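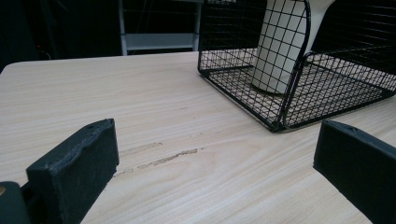 Start with the table, Anwara Dissanayake tells every new class, and don't touch the shelves until you know what your table is made of, what it can take and how you're going to wipe it.

Chapter 5
The Work Surface

It's good advice, and it's the reason this chapter comes before the ones on storage and tools. You'll lean on a tabletop, write on it, roll dough on it, spill glue on it and push things across it every day of this course. Most of us never give it a second look. Once you do start looking, though, you'll find it hard to stop (expect to run your hand along the edge of every café table from now on!).

Think about colour first. A pale beige top with a fine grain is a favourite for classrooms and home kitchens, and there's a lot to like about it. Small dark things, such as screws and peppercorns, are easy to spot against it. A matte finish throws back less glare than a glossy one, so you can work beside a window without squinting. And a pattern of thin, wavy streaks in cream, tan and grey is wonderfully forgiving of crumbs and fine scratches, although that cuts both ways when you're checking whether the table is clean.

Then there's the question of what the grain really is. In solid wood, the lines belong to the tree and carry on down through the board. In a laminate, the pattern is usually a printed layer under a clear, hard coating. Both can be lovely to work on, but they need different care. Solid wood can be sanded and oiled again. Sand a laminate and you'll go straight through the picture!

How do you tell them apart? Look at an edge. On solid wood, long streaks on the top meet end grain at the end of the board. On a laminate you may see a thin strip glued along the side, or a fine dark line where the sheet stops. Look for repeats as well, the same curl turning up again a forearm's length away.

In this chapter you will

tell solid wood, veneer and laminate apart by eye and by touch
choose a cleaning method for each one
plan a work area with clear space in the middle
keep a surface record for the table you use most

Before you read on

Pick a table you know well. Crouch until your eyes are almost level with the top and look across it toward a window or lamp. Marks you've never noticed will jump out, especially rings and the faint haze left by an old cloth. Sketch the tabletop from above and shade in the areas that get the most wear. Keep your sketch, as you'll need it for the surface record in Section 5.4.

Words to watch for

Grain: the direction and pattern of the lines in wood, or in a surface made to look like it.
Veneer: a thin slice of real wood glued to a base.
Matte: having little or no shine.
Edge banding: a strip that covers the side of a board.

5.1 Reading the Grain

Wet a fingertip and draw it slowly along the streaks, then across them. On bare wood the damp line will darken and soak in. On a sealed top it sits there in beads, and you can wipe it away with your sleeve.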